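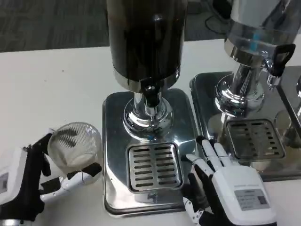

Re: Naltau tailings pond, minister's visit on Monday

From: Rok Todorova
To: the residents' list

On Saturday night the list secretary wrote:

> Good news all round. The minister's office has confirmed the visit to
> Naltau on Monday, and our MP will be with her. We are told she will
> announce an independent review of the Graltis licence and a fund of
> 100 million for the villages downstream. Please come along, be polite,
> and bring the children if you can. I think this is the turning point
> we have all been waiting for.

I'll come, and I'll be polite. I won't be bringing the children, who have heard enough speeches at that gate.

Can we please read what is being offered before we thank anyone for it? I have the two-page note from the ministry that went round after the last council meeting. The word "independent" is in the title and then never again. The review is to be done by Zupan, and Zupan wrote the drainage report that got Graltis its licence in the first place. Perhaps they will be very hard on their own work. I'd like to hear someone from the ministry say so out loud, with a reporter in the room.

The note also says the review will look at "future operations". The pond is not a future operation. It is up there now, and the people at the bottom of Clernimum valley are still buying their drinking water in bottles. If the pond is outside the review then I don't see what the review is for, apart from getting everybody past the election in June.

As for the fund, 100 million over how long? Paid by whom? The note says "in partnership with the operator", and I have asked the MP's office twice what that means. The first time I got a leaflet. The second time I was told it was a matter for the minister. He did win the seat on this, remember. I stood in the rain handing out his cards, so I feel entitled to a sentence or two in return.

Some of you will say I'm never satisfied, and that the other lot were worse. They were. They didn't answer letters at all. But we had a promise from this side that the licence would be suspended within 5 weeks of them taking office, and it is still running. I kept the card with that on it and will have it in my coat.

What I'd suggest is that we agree on 2 questions beforehand and keep asking them until we get an answer:

Is the existing pond part of the review, yes or no?
Will the licence be suspended while the review is going on?

If she says yes to both, I'll clap with the rest of you. If we get a photograph and a handshake, I'd rather we didn't put out a statement welcoming it, at least not in the name of the whole list.

Does anyone have the full Zupan report? My copy stops before the appendix with the water figures.

Rok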